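Ruddock Beads goes online for Christmas, and we're giving 2,000 bracelets away

Friday, November 27, 2020
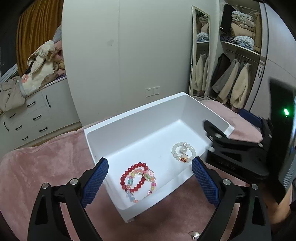 Red beads and mixed pastels, in a white tray on a pink blanket.

Well, we've done it! After months of talking about it over the kitchen table (and a lot of cold tea), I'm very happy to say that the Ruddock Beads online shop opens this morning. You can now buy our bracelets, kits and bags of odd beads from wherever you live, and we'll post them out from our little unit in Tenodthorpe.

If you've only met us at the Saturday market, you'll know we shut the stall in the spring. I missed it terribly, all the rummaging and chatting and children trying to fit nine bracelets on one arm. In April I started posting kits to regular customers, just to keep busy, and by the end of the summer we'd sent out over 3,000 of them. That's when a proper shop started to look like a sensible idea.

There are 40 bracelet designs to begin with. The Grirnullow range is all single colours, for people who like to stack them up, and the Gakesum range is the mixed one, with charms and flowers and whatever else took my fancy that week. Every design comes ready made or as a kit with elastic, beads and a printed sheet that I've rewritten more times than I'd like to admit. Children's sizes cost the same as grown-up ones.

Now for the giveaway. We've set aside 2,000 bracelets for schools, care homes and hospital wards, and they'll go out in boxes of 40. If you work somewhere that would like a box, fill in the form on the shop's giveaway page and tell us who it's for. There's no charge for the beads or the postage, and you don't need to have bought anything from us before. We'd love to hear from village schools especially!

Christmas orders are being packed every weekday. Gift wrapping is free, in brown paper with a bit of ribbon, and you can add a note at the checkout which I'll copy out by hand (please forgive my writing).

The stall will be back as soon as the market is. Same spot, next to the cheese van.

Notes for editors

Ruddock Beads makes and sells beaded jewellery and craft kits from Tenodthorpe. Pictures of both ranges and sample kits are available on request through the contact page of the shop.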